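Right, I said I'd do a proper thread on the Zuldale hand-held gripper kit once I'd had it for a bit. I've had it for a bit. Get a cup of tea.

For anyone new: it's a gripper you hold and squeeze yourself. You do the picking up, it records how you did it, and later a robot arm is meant to learn from your good example. My mother would have opinions about who is the good example.

Price first, as that's what you'll all ask. Mine was 1274 quid with the spare fingertips. The one without spares is cheaper and I would not buy it. More on fingertips further down.

Setup took me an evening. The printed guide is a single folded sheet with a drawing of a hand on it, and the drawing is of somebody's left hand. I'm right-handed. I managed.

Calibration is the good bit. Open, close, open, hold still, done. The Stonddale one I had last year wanted me to wave it in a figure of eight until it felt loved.

Snacks are my standard test and I'm not changing it. Wooden blocks tell you nothing. Anything can pick up a block. A pouch with a slippery skin and air inside is what sorts them out.

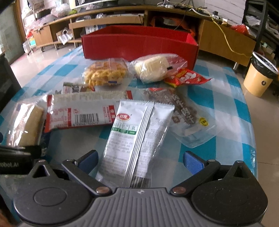 Best advice I've had on pouches came from Shazia Swati, who has done far more of this than I have: go for the seam, close slowly, and stop squeezing before you think you should. My success rate went up at once. So did my crisp consumption.

Flat boxes are harder than they look. If one is lying down and wider than the jaws will open, you have to come at it from the narrow side, and your wrist will let you know about it by teatime.

Bread is a moral question. You can pick it up every time if you don't mind what shape it is afterwards.

Fingertips, as promised. The textured pads grip well and they collect crumbs like a car seat. I wipe mine every 6 goes. The guide doesn't mention wiping at all.

Weight: fine for ten minutes, noticeable at thirty, and after an hour I was holding my elbow with my other hand like a man waiting for bad news.

Software next. Zuldale's app is plain and mostly stays out of the way. It did lose one session when my laptop went to sleep – my laptop's fault, according to the app.

The free plan stores 1000 recordings. The paid one stores 3000. I hit the first limit sooner than I'd like to admit and have started deleting the ones where I drop things. My average is now excellent.

Asif Baloch asked whether he should get one for the Cisham workshop. Yes, if two people can take turns. On your own, buy a wrist support as well.

Support answered my email in a day. They were polite and told me to turn it off and on again. It worked, so I can't even complain.

Keeping mine. Doing tins next, once I've eaten the test set.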